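Workshop notebook, August
Yakubu Ogundipe

Coffee first, then the yellow shelving. I have been putting this off for weeks, and the state of the notes in the last few pages shows it. If you are reading this because you need to find something, skip to the part about the top shelf. The rest is me thinking on paper.

Started at 7:30, before the compressor next door gets going. I wanted to settle how the black trays for the Dullomden kits should live on the shelf between the molding bench and the packing end. For a while now they have gone up there any old way, some nested, some on their sides, and whoever comes to fill a kit has to turn each one around to get the stepped edge on the correct side. It only takes a second, but there are 500 kits in this run and I was getting grumpy just watching it.

So what I tried was very simple. Trays flat on the top, one row, running away from you down the length of the shelf, with a gap between each and the next that is wide enough to get your fingers in. I had wanted to nest them (they nest beautifully, that was half the reason we liked the shape!) but the walls grip each other and you end up prying. In the spring I cracked a rim doing exactly that and had to confess to Lindeck, who cut the mold for us. They were nice about it. They also told me, not for the first time, that shiny black plastic shows everything, and they are right - one pass with a dry cotton cloth and you are looking at lint for the rest of the day. Microfiber only from now on, the gray ones in the drawer under the vise. Please stop using them for oil.

Spacing: I messed around with tape marks on the shelf edge for a good while and then peeled them off again. They looked fussy and the yellow finish came up a little dull where the glue had been. For now I'm doing it by eye. Hand-width gap, notched side facing the same way all the way down. If we move to longer rows I'll make a proper spacer out of scrap, but I don't want to build a fixture for something a person can just look at.

Picking one up, the best hold is low on the side, fingers curled under. Hold it by the rim and it flexes. When I'm checking the inside I stand the tray up on the shelf and look straight into the hollow, because lying flat under our lights all you get is glare, and the sink mark near the end of the cavity only shows when the tray is upright. I pulled two bad ones out of the Prarnach batch that way this morning. Both went in the reject tub with a note. I suspect the last of that resin is to blame, but I said that in June as well and it was the cooling time, so take it with a grain of salt.

The lower shelf is small stuff, and I'm less happy with it. Black square blocks toward the front, silver discs further along, thin rods at the back. As a sorting idea it's fine, the things you reach for most are nearest. But the discs wander. They are light, they slide on that smooth yellow board every time somebody bumps an upright, and a silver disc on the floor in here is a silver disc you meet again at Christmas. I thought about a shallow dish. I thought about a strip of rubber mat too, and there is an offcut behind the bandsaw that might do. The rods I would like to stand up in something, a jar even. Okafor sells a little divided rack that would take the lot, only they come in packs of 24 and I need one. If anybody wants to split a pack with me, shout.

Cartons next. The white bin beside the shelving is still where the cardboard boxes go, and I'm leaving it there. It puts them right at your elbow when you're working at the top shelf. I did try it at the other end for an hour and kept walking around the unit like a man looking for his glasses. The spare cartons on the floor are another matter. Under the bottom board is okay as long as they are pushed well in, but I keep kicking the ones that stick out. We had 1000 delivered last time and I would rather have 500 twice than go through that again.

Checked the row again from the end of the bench before lunch and liked the look of it. 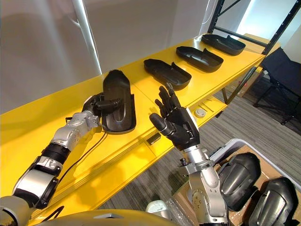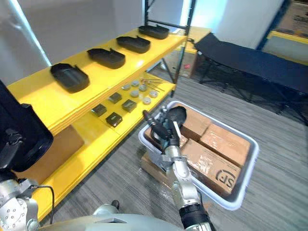 Black trays on the top shelf, small stuff on the lower one.

Still to do: cut the rubber offcut and try it under the discs. Ask Lindeck whether the rim could be a touch thicker on the next 2000, and what that does to the price. Email Okafor about a single rack (they'll say no). Wipe the tape glue off the shelf edge properly, with the citrus stuff and not the acetone. Move the reject tub somewhere I won't mistake it for the good one at five o'clock.

Also, the small clamp from the molding bench is missing its rubber pad. If it's in your pocket, I'd like it back.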